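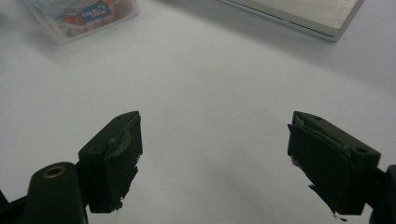
8 July 2019

Quick one before work. Been stuck on the Trondeck record all week, the second one, Murkoscombe. Four songs a side and side two is the keeper — slow organ, drums that sound like they were recorded down a hallway, then that guitar comes in on "Pirkach" and I'm done for. Had to pull over. Well, nearly.

Side one, hmm. Opener's too long. The single is fine, sort of a jangly thing, chorus you know before it gets there. Skipped it twice allready.

My copy is number 77, sleeve a bit bent at the corner, plays clean though. Got it at Procházka, the shop with the stairs. They had 2 left when I was in so go if your going.

Tour's in August supposedly. No dates near me yet. Will write up the B-sides when I get a minute — the one with just piano needs it's own post.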